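Open Day at the Cletdale Robot Workshop

A robot arm is a machine that can reach, hold and move things. The ones at the Cletdale workshop sit on benches and are black all over. Once a year, in September, the workshop opens its doors so that families can watch the arms at work.

An arm is made of stiff sections joined together. The places where the sections meet are called joints. Your own arm has a shoulder, an elbow and a wrist. Many robot arms have six joints, and each one is turned by its own motor. A motor changes electricity into movement.
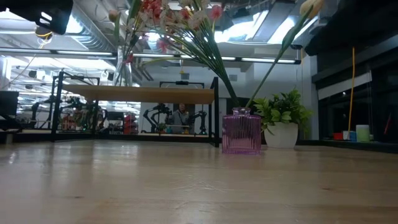
By Allby Gautier, Workshop Educator

Arms that are doing different jobs hold different shapes. Behind the shelf, one arm is bent over in an arch and another is angled upward. Engineers call the shape of an arm its pose. A pose can be written down as a list of numbers, one for the angle of each joint. If the computer has the list, it can put the arm back into that pose.

How does an arm know where its joints are? Inside each joint is a sensor called an encoder. The encoder measures how far the joint has turned and reports to the computer. Our demonstration program, Skatau, checks these reports many times each second. If a joint has turned too far, Skatau tells the motor to bring it back a little.

Picking up a block is hard for a machine. The arm must move above the block, come down, close its gripper and lift. Squeeze too lightly and the block falls. Squeeze too hard and a soft object is crushed. Before last year's open day, our block-stacking arm practised about 2,000 lifts. It dropped the block 461 times, mostly at the start.

People work near the arms as well. An operator starts the program, watches the movement and can press a stop button. The button cuts power to the motors. It is red, and visitors are shown where it is before the first demonstration.

Rules for visitors

Stay behind the yellow line on the floor.
Keep hands, sleeves and scarves away from the benches.
Ask before you touch anything.

Demonstrations start at 2 in the afternoon. Each one has time for questions at the end, and children may ask first. Parking is at the rear of the centre, beside the loading door.

Words to know

Joint: a place where two sections of an arm meet and can turn.
Encoder: a sensor that measures turning.
Gripper: the part of a robot that holds things.
Pose: the shape an arm is in at one moment.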